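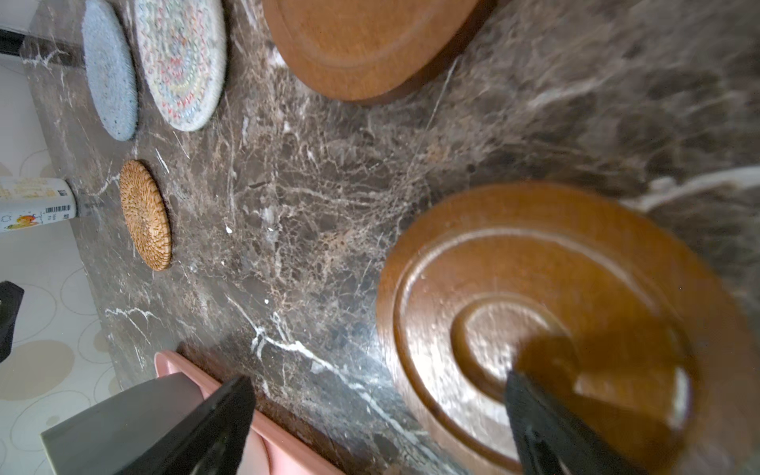
Atura gripper kit on a stone counter – keep it or send it back?

emese_ny
27/03/2023
Hello all. I have the Atura two-finger kit on trial from Nandport and I must decide in April if I keep it. My test is kitchen things: round mats, one rattan coaster, wooden lids. I want to sort them in piles on my marble counter. The lids are not so bad when I take them by the knob in the center. The flat mats are the problem. The fingers are thick wedges, and on a hard stone they push the mat away and don't go under it. I tried 6 speeds, from the slowest one up. Does somebody use this kit for flat things?

tomcat_bench
Which fingers? The wedge ones that come in the box are made for blocks and bottles. Marwat sells a thin pair that fits the same mount. I paid extra for them and I don't regret it.

emese_ny
The ones from the box, yes. I didn't know about Marwat. Is it necessary to calibrate again after the change?

tomcat_bench
Yes, but it is short. Set the closed position, then the table height. Do the height twice, the first value is often wrong.

gridlock77
I don't agree that she should buy more parts. A kit at this price must pick up a coaster as delivered. I had the Atura for two months and returned it. Nandport took it back without questions, but the shipping was mine to pay.

emese_ny
The page of the shop says "everyday household objects". For me a coaster is an everyday object. So I understand your point.

lowtorque
Your counter is a hard case too. Polished stone with a lot of white veins, and shiny lids with rings. My wrist camera sees the reflections as edges and the grasp point jumps. Try a plain cloth under the objects and turn off the lamp above. With me the misses went from almost half to a few in 200 tries.

gridlock77
A cloth is cheating. At home you don't put a cloth under everything before the robot comes.

lowtorque
It is a test, so you learn which part is guilty. If the cloth helps, it is the camera or the friction. If not, it is the fingers.

emese_ny
I did the cloth this evening. The knitted mat goes better now – it folds a little between the fingers and comes up. The rattan coaster is still no. It is stiff and too low, so I think this one is the fingers.

tomcat_bench
Then thin fingers. Or slide it to the edge of the counter and take it from the side. The Idia software has this as a ready motion, "edge pick" in the menu. It works with the Atura arm, only the license is separate.

gridlock77
And again one more thing to pay.

emese_ny
How much is the license? I have roughly 600 left for this project and the thin fingers must also come from it.

tomcat_bench
There is a free trial, start with that. Send me a message and I will give you my settings file.

emese_ny
Thank you, I wrote to you. I will order the fingers first and post the numbers for the coaster when I have them.

– Emese Nyitrai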